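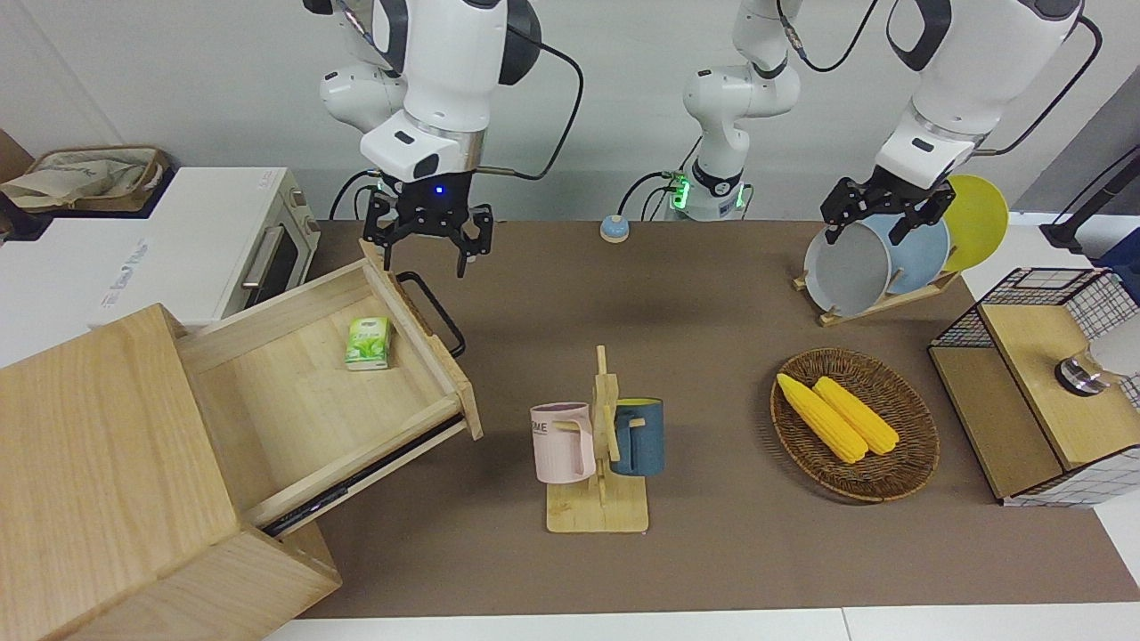
Re: [tuscombe-runners] Moving the Paewai Half to the Flakuvwood course

Date: 2024-01-19
List: tuscombe-runners

Replying to the whole list because the original went to the whole list. Quoted in full first so people who deleted it can see what I'm on about.

> Hi all,
>
> Quick update on the Paewai Half. After a lot of back and forth
> we are proposing to move the race this year from the lake road
> to a new course starting and finishing at Flakuvwood. The lake
> road course has served us well but parking gets worse each year
> and the county wants more from us for the road closure.
>
> The new course is 3 loops, mostly on the paved park path, with
> a short connector on Mill Street. It should be FASTER and it
> will be much better for spectators, who can see their runners
> several times without moving. We also expect it to bring in
> runners from outside the area.
>
> Timing would go to Busatia, who use the newer bib tags and can
> send live splits to your phone. They have given us a very good
> first-year price.
>
> We had 484 finishers last year and we think the new setup could
> grow that a lot. We need to confirm the park reservation in
> February, so please send any thoughts soon. Unless there are
> strong objections we'll go ahead.
>
> Thanks to everyone for your support!

OK. I don't know whether these count as strong objections or only medium ones, but I've run this race most years since it started and worked a water table the years I was hurt, so I'll say my piece.

First, "faster." Compared to what? The lake road has one real hill and then it's flat all the way to the boat ramp. I have been around the Flakuvwood path plenty of times, pushing a stroller and not pushing one, and it has the hairpin by the tennis courts, the wooden bridge, and that nasty little rise behind the ball fields that you don't notice the first time. On this course you'd get all of it on every loop. Has anybody run the full distance on it at race effort? If so, please post the file. I'd love to be wrong. If "faster" means somebody looked at an elevation chart for one lap, I'd like the message to say so.

Second, the loops. Everyone who has run a looped half knows what happens. The leaders come around on the back of the pack while the walkers are still on their first lap, and the path at Flakuvwood is 8 feet wide. That's with nobody coming the other way, and the park isn't proposing to close the path to the public as far as I can tell from the message. So it's us, plus the dog people, plus the kids on scooters. You can put out all the cones you like. Somebody pushing for a PR is going to meet a golden retriever on that bridge.

And we'd be trying to "grow that a lot" on top of it. Last year's field barely fit down the boat ramp chute, and that's a two-lane road. I can't make the arithmetic work for a bigger race on a skinnier course. Maybe a wave start would do it, but the message doesn't mention waves, and waves mean a longer morning, which means more hours for whoever is standing out at the turns.

Third, is the course going to be certified? It's the first thing a runner from outside the area will check, and outside runners are supposed to be half the point of the move. The lake road course is certified. A new one has to be measured properly and the paperwork sent in, and there is a connector on Mill Street that everyone will cut the inside of unless it's measured and coned on the inside. I didn't see a word about it. I also didn't see what happens if the park closes the low section after rain, like it did twice last spring.

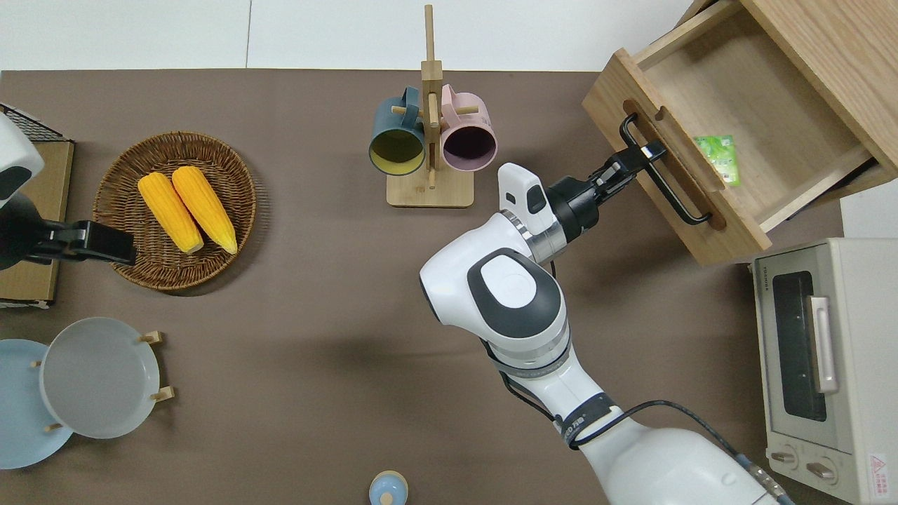

Now the timing. I have nothing against Busatia, never dealt with them. But "a very good first-year price" is a phrase that makes me put my hand on my wallet. What is the second-year price? Is it in writing? Do we get our own results data at the end, or do we have to go through their site with the ads on it to look up our own times? Live splits are nice, I guess. My wife would get a buzz in her pocket while she is standing next to the path watching me go by, on a course we picked so she could stand next to the path and watch me go by.

The other thing with loops is that lap counting has to be right. A missed read on an out-and-back costs you a split. A missed read on a loop course means somebody gets told they only did part of the race, or somebody who quit a lap early gets an age group award. I've seen both of those, at another race, and the second one got ugly -- the award had already been handed over. So I'd want a backup mat and a person with a clipboard, whatever the company tells us about how good the tags are.

I do take the point about parking. It's bad. People were on the grass out by the church last year and I was one of them. But Flakuvwood has the one lot off the main entrance and that lot is full any nice morning with no race on at all. Where does everybody go? If the answer is a shuttle from the high school, then we could run the same shuttle to the lake.

Same with the road closure. "The county wants more" -- how much more? A number would help. If it's a couple of dollars per entry, I'd pay it, and I think most of the people on this list would too. If it's a lot, fine, tell us, and I'll be a good deal less grumpy about the rest. Right now we're being asked to compare a course whose costs we haven't been shown with a course nobody seems to have run.

So here is what I'd ask for before anyone signs for the park:

- the county's figure for the closure, next to the park's fee
- Busatia's quote for all 3 years, if they'll give one, and what we pay the current outfit
- a plan for certifying the course, with who is doing it
- one full-distance test run with a decent-sized group, including some of the slower folks, on an ordinary morning with the park open

The last one is free. I'll come. I'll even carry the cones. If it goes well I'll post here and say so, and you can hold it against me for as long as you like.

I also don't love "unless there are strong objections we'll go ahead." Half this list is on digest and won't see it for a week, and some of the people who care most about the lake course aren't on the list at all. Put a sheet up at the shop in Tuscombe and let people write on it.

Separate question, while I'm typing: does anyone know if the long-sleeve shirts from last year are being reordered? Mine has shrunk, or something has happened.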